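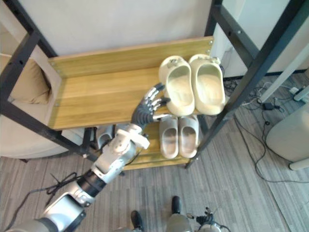 Waiting on a licence

When Parisa Bahrami signed the lease on a former dry cleaner's, she expected to be pouring wine by November. The kitchen was finished, the tables had arrived and the fire inspection had been passed at the first attempt. Her application to sell alcohol was with the council's licensing office, where it stayed for another 3 months.

Her restaurant, Hesta, has 50 seats. In its first weeks it served pomegranate juice, mint tea and a sour cherry cordial that sold better than she had hoped. Customers were polite about it. Several booked for a birthday, read the drinks list and moved the booking.

"The rent is the same whether you have the licence or not," she says. "So is the gas bill."

The objections came from the flats behind. Under the rules, anyone who may be affected can write in while an application is open, and 463 people signed a petition passed round by a residents' group. Most of the complaints were about noise after closing time. A few concerned the bins, and one was about a bar called Flaltent, which had traded two doors down and shut years ago. Bahrami had never been inside it.

The hearing was held at seven in the evening in a room above the library. Residents spoke first. A man from the second floor described people shouting for taxis at half past one in the morning, and a nurse on early shifts said she had given up sleeping with a window open. The landlord of the Lisov, the pub on the corner, spoke in favour of the application, although a new licence would cost him some trade. An empty unit, he said, did nothing for anyone's takings. 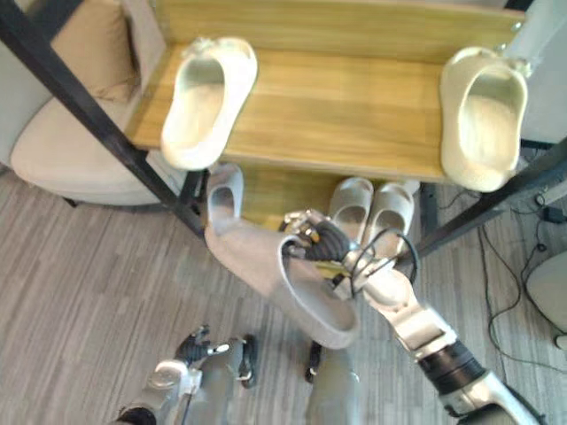

A white slipper and the shoe rack.

Councillors have to weigh four things: crime and disorder, public safety, nuisance, and the protection of children. They can't refuse a licence on the grounds that a street has enough restaurants already, unless the council has a policy saying so. Many people who turn up to object don't know this, and the chairman had to explain it twice.

Bahrami's solicitor offered conditions. Alcohol would be served only with a meal, the back yard would close at nine, and last orders would be at half past ten. Bottles would go out in the morning. By the end of the evening the residents had also won a telephone number that would be answered during opening hours, and a promise that deliveries would come to the front.

The licence was granted with all of it attached.
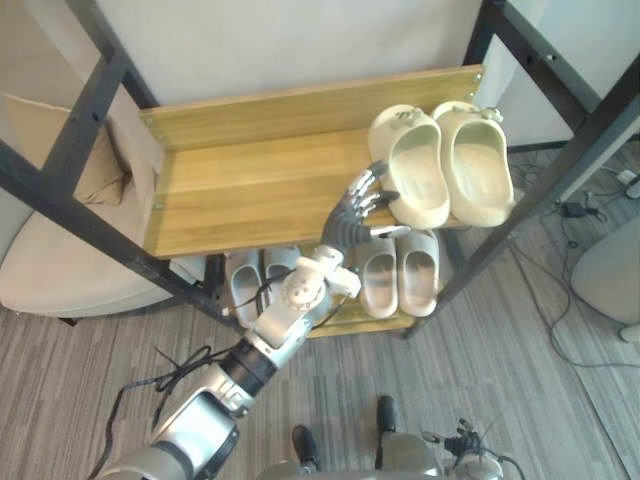 Not every business can hold out that long. Ghaffari, a small grocer's on the same parade, withdrew its application for late sales after the first round of letters. A lawyer would have cost more than the extra hours were likely to bring in, so it still closes at eight.

The residents' group has kept its mailing list, which now has 200 names on it, and is asking for a review of the whole parade. The council has yet to reply. Bahrami has been to two of the group's meetings and keeps the yard door shut from quarter to nine. The cordial is still on the menu.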